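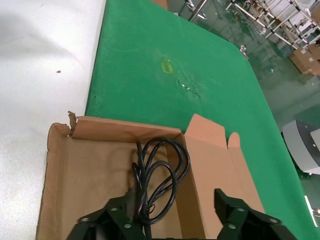
Team Fundraising Pages: Frequently Asked Questions
Mollel Family Lodging Fund
Last updated September 9, 2018

Setting up a page

Who can open a team page?
Any person aged 18 or older, and any business, school, congregation or club with a mailing address in the United States. A page for a school group has to be opened by a staff member or a parent. Students may be listed as team members with a first name and last initial only.

Do I need an account?
Yes. Pages are hosted on Prerkedik, the donation system we moved to in May. Accounts from the old system did not carry over. If you had a page last year, use the same email address when you register and your team history will be attached within two business days. If you register with a different address, the history stays unattached until you write to us.

What does a page need before it can be published?
A team name, a goal, a captain and a short statement. The goal can be changed at any time. The team name can't be changed after the first gift comes in, as it is printed on receipts. Photos are optional. Please do not upload photos of families staying at either house, even if they have given you permission. The lodging agreement does not allow it.

Is there a minimum goal?
The minimum is $100. The system suggests a higher figure when you register, and you can ignore it.

Gifts and receipts
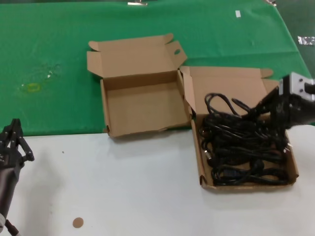 How are online gifts credited?
An online gift made through the team page appears on the page total as soon as the card is approved. A gift made through our main donation form does not go to a team unless the donor picks one from the list. We can move a gift to a team afterward if the donor, not the captain, asks us in writing.

How do I turn in checks?
Make checks payable to Mollel Family Lodging Fund and write the team name on the memo line. Mail them with a gift log, which is under Captain Tools on Prerkedik. One log can cover several checks. Checks are posted to the page total after they clear, so there will be a gap between mailing and posting. Checks made out to the captain can't be accepted and will be mailed back.

What about cash?
Don't mail it. Bring it to the front desk at Brelgate House, where you will be given a numbered slip. Keep the slip until the amount shows on your page. The Fulametti Street house has no safe and can't take cash.

Who gets a tax receipt?
The person or business that made the gift. Online donors get one by email right away. Check donors get one by mail if the gift is $50 or more, and on request if it is less. Cash collected from many people, such as a car wash or bake sale, is receipted to the team as a single line and is not deductible for any one person.

A donor used the wrong email. Can the receipt be sent again?
Yes. The donor can enter the last four digits of the card and the gift date on the receipt lookup page. Captains don't have access to receipts.

Can a gift be refunded?
Duplicate charges and wrong amounts are refunded to the original card. Refunds lower the page total on the day they are issued.

Matching gifts

Does an employer match count toward our total?
Yes, once the money arrives. Pledged matches are shown in gray under the total and are not included in it. Many employers pay quarterly, so a match requested in the fall may post after the campaign closes. It will still be added to the team's final figure but will not count toward team rankings.

What does the employer need from us?
Usually our legal name and tax ID, both printed at the bottom of every receipt. If the employer's portal asks for a program code, enter 807.

Can a match be requested for a cash gift?
Only if the donor gave it at the front desk in their own name. Pooled cash can't be matched.

Use of funds

Where does the money go?
Team gifts go to the nightly room fund, which covers the part of each room's cost that families don't pay. They are not used for building work. A donor who wants to support the Brelgate House roof project should use the main form and choose "Buildings."

Can our team restrict its gifts to one house?
No. The room fund is shared by the two houses and is drawn down by nights of use.

Closing a page

What happens when the campaign ends?
The page stays visible and stops taking gifts at midnight Central time on the closing date. Checks postmarked by that date are accepted. Captains can download the donor list for 50 days after closing, in CSV format. Gifts marked anonymous appear in the file with an amount and a date only.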